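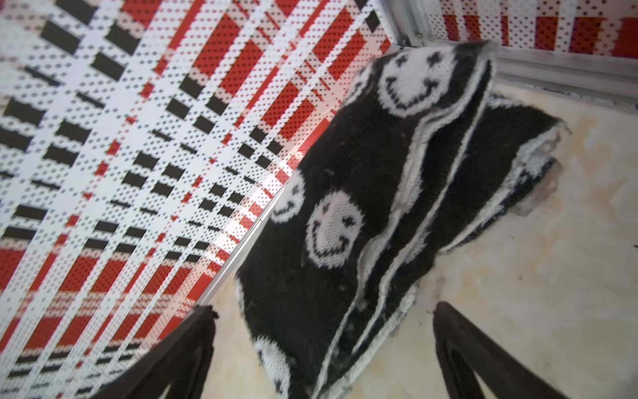

Leonie Rakena reckons novelty socks are a waste of money full stop, because the pattern goes all stretched and sad the minute there's a foot in them, and she'd sooner have five pairs of plain grey and be done with it. She said so when I mentioned I was writing this, and I did promise to put it in, so there you are, Leonie. I disagree with nearly all of it!

So, smiley socks. Black, white faces all over, chunky knit, a little bit fuzzy to the touch. I bought mine from the Brillby stall at the Drornden winter market and I've been wearing them far more than a grown woman with a proper job probably should.

Faces first, as they're the whole point. What I like is that they aren't identical. One has crosses for eyes and an enormous stepped grin, like something off an old computer game, and another is a skinnier, tilted sort of fellow with little dot eyes and a lopsided smile. I'd half expected the same face stamped over and over, and I think I'd have got bored of that quite quickly. The edges are jagged where you can see the separate stitches, and if you want a crisp, perfectly round smiley you'll be disappointed and should probably look for a printed sock instead. I like the jaggedness. It looks knitted, and I wanted something that looked knitted.

Now the warmth, which is where I was properly won over. Our kitchen floor is freezing from the minute the clocks go back (lovely to look at, horrible to stand on) and I'm usually hopping about in slippers while the kettle boils. With these I can manage a whole breakfast without slippers, including the bit where I stand in front of the open fridge trying to remember what I came for. They're too thick for my work shoes, I did try. They go in my wellies beautifully and they're all right in trainers if I loosen the laces, but really they're house socks, and I think anyone buying them for the office is going to be cross.

Leonie's point about stretching is fair up to a size. I'm a five and the faces stay looking like faces. My sister-in-law Saskia has bigger feet than me, tried them on at mine, and the grins did go rather wide across the top of her foot. She thought it was an improvement. I thought they looked a bit alarmed.

Washing! I've done them at 30 with the darks and I've done them once at 40 by accident, when they got caught up inside a duvet cover. No shrinking that I can find, and the white hasn't gone pink or blue. It has gone a touch duller than it was, if I'm being picky, and I am, it's a review. Turn them inside out if you can be bothered. The fuzz also picks up everything going: toast crumbs, thread, and whatever it is that lives under our sofa. I keep one of those sticky rollers by the basket now. Don't put them on the radiator to dry, either, mine came off like a pair of crispy biscuits and took a day to soften up again.

I had a pair of the Doolan ones before this, the thin sort with a rubbery grip on the sole, and they were fine for about one winter. The heel went on the left, then the heel went on the right, and that was that. These have a worn, see-through-looking bit at one end already, so I'll come back in March and say how it's getting on.

Grip is my one real grumble. There isn't any. On carpet you'd never notice, but on a hard floor you can get up quite a speed without meaning to, and I've met the corner of the dishwasher once already. If you're buying for somebody unsteady, or for a child who runs everywhere, I'd go for something with a proper sole.

Would I buy them again? I already have, 2 more pairs, one for Anqi Tang, who has asked me not to wrap it as she knows perfectly well what it is, and one to go in the drawer for when these give up. I'd have got a third if they'd had the red.

Four stars. It would be five with a bit of grip on the bottom.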